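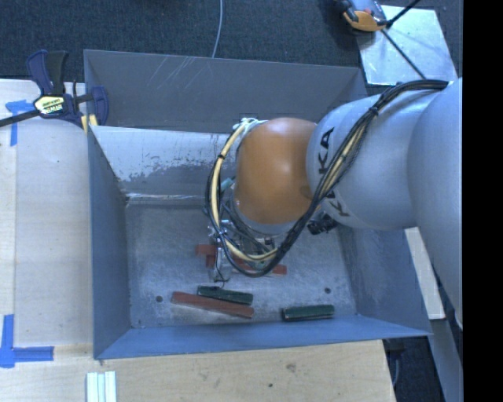 Painted metal in public places is expected to last for many years with little attention, and in most towns it is inspected only when a member of the public complains. The present report deals with the condition of painted steel railings, bench frames and gate posts along the Nekis foreshore, and with the question of how the local authority might decide which of them to repaint first. Loss of coating is rarely even across an object. On the open grey metal bin, the sloping inner surface is still light grey to white along its upper part, while speckled patches of darker grey mark the places where the coating has come away, and the blue-grey wall to the right is scuffed near the floor. The same unevenness is found on a railing or a bench, and it makes a single judgement of "good" or "poor" difficult to defend. Our project set out to replace that judgement with a simple written method that two people could apply separately and reach the same result.

Background

The Nekis foreshore runs from the boat ramp to the Stullden breakwater. Most of its steelwork was installed when the path was widened, and was painted in the colour known locally as harbour blue. Repainting has been carried out since then in short sections, usually in response to a particular report, and the maintenance records do not always state which section was treated or what product was used. For this reason it was not possible to work out the age of the coating on every fitting from the records alone.

Salt is the main concern on any coast. Spray dries on the surface, the salt draws in moisture overnight, and steel that has lost its paint begins to rust long before the rust is large enough to be noticed from the path. Mechanical wear is the second concern and is more easily overlooked. Bicycles are leaned against the railings, fishing tackle is rested on the top rail, and gravel is kicked against the feet of the benches. Each of these leaves a small area without paint, and the two kinds of damage then work together.

Previous student work at the college had looked at timber decking on the same foreshore. It recommended that any later study should record the position of damage on the object as well as its extent. We have followed that recommendation.

Aims

The project had two aims. The first was to survey every painted steel fitting between the boat ramp and the breakwater and to assign each a condition grade. The second was to compare the coatings available to the authority on small test panels exposed at the shore, so that the repainting advice would rest on local evidence.

Survey method

The foreshore was divided into 3 zones: the boat ramp, the central lawn, and the breakwater approach. A total of 458 fittings were recorded. For railings, a fitting was taken to mean one panel between two posts, together with the post on the seaward side. Bench frames and gate posts were each treated as one fitting.

Every fitting was examined at three heights - foot, middle and top - and each height was given a grade from A to D. Grade A meant that the paint was whole, although it might be faded. Grade B meant scratches or chips with no bare steel. Grade C meant that bare steel was visible. Grade D meant rust that could be felt as roughness under a gloved finger. The overall grade of a fitting was the worst of its three grades, and the separate grades were kept on the sheet.

Surveyors worked in pairs but did not confer until both sheets had been completed. Where the two sheets disagreed, the pair returned to the fitting and agreed on a grade, and the disagreement was noted. Work was done in the morning, as the low afternoon sun on the central lawn made it hard to tell a chip from a patch of dried salt.

Panel method

Sixteen steel panels would have been too many to supervise at each zone, and the full set of 16 was therefore placed together on a timber rack behind the rock wall at Stullden. Each panel was 300 millimetres long and was cleaned, dried and painted in the Alemayehu workshop at the college. Half of the panels received the standard foreshore paint. The remainder received Rokik, a thicker two-part coating which the authority had used on a gate near the kiosk and was considering for wider use.

A straight line was cut through the paint on every panel with a blade, to imitate the sort of scratch found on the top rails. The rack faced the water and was left in place from February until the end of the project. Panels were inspected by eye and with a hand lens. No laboratory testing was carried out.

Results of the survey

The breakwater approach was in the poorest condition, as expected, and almost all of the fittings graded D were found there. The central lawn gave a less expected result. Its railings were sound at the top and middle heights but had lost a good deal of paint at the foot, on the landward side only. The pattern matched the strip of grass that is cut with a line trimmer, and we consider the trimmer to be the most likely cause. The maintenance crew were informed of this and have proposed a narrow band of crushed rock beneath the rail.

At the boat ramp, wear was concentrated on the top rail close to the wash-down tap. Boat owners appear to tie and untie lines at this point, and the rail has a polished look where rope has run over it. Little rust was found there in spite of the bare metal. One possible reason is that the rail is rinsed with fresh water whenever the tap is in use, although the project was not designed to test this.

Bench frames were generally better than railings in the same zone. The exception was the group of older benches beside the playground, where the paint had lifted in sheets around the bolts that hold the seat slats. Water collects beneath the slats and dries slowly. Repainting these frames without removing the slats would, in our view, be of limited value.

Disagreements between surveyors fell mainly between grades B and C. Small chips filled with dirt were difficult to judge, and one pair began to carry a soft brush and a damp cloth, after which their disagreements became less frequent. The brush and cloth were later issued to all pairs, but sheets completed before that change were not repeated.

Results of the panels

Rust formed along the cut line on panels of both kinds. On the standard paint it had begun to spread beneath the edges of the cut, and the paint beside it could be lifted with a fingernail. On the Rokik panels the rust stayed within the cut, with one exception. That panel had been placed at the lower corner of the rack, where seaweed had caught against it and held it damp.

Rokik was considerably harder to apply. The two parts must be mixed and used within a short working time, and two panels had to be stripped and painted again after the first coat failed to set. A contractor would be expected to manage this more reliably than we did, but the difficulty should be kept in mind where repairs are made by the authority's own crew. The finish was also slightly darker than harbour blue and would be noticeable beside existing paintwork.

Limitations

The exposure period was short and did not include a full year of weather. The rack was sheltered from the worst of the spray by the rock wall, and conditions on the open breakwater are certainly more severe. The cut line represents a scratch but does not represent rubbing by rope or repeated knocks from gravel. The survey recorded only what could be reached from the path, and the seaward faces of several breakwater railings were left ungraded for safety.

Recommendations

The fittings graded D on the breakwater approach should be repainted first, using Rokik applied by a contractor. Railings on the central lawn should be touched up at the foot with the standard paint once the crushed rock has been laid, and not before. The playground benches should have their slats removed, the frames cleaned back to sound metal, and the bolts replaced at the same time.

We further recommend that the survey sheet be adopted by the maintenance crew and completed once a year, preferably in the same month. A blank sheet, the grading guide and the zone maps are attached as appendices. The panels have been left on the rack at Stullden with the agreement of the authority and will be available to next year's students, who may wish to begin with the damp panel at the lower corner.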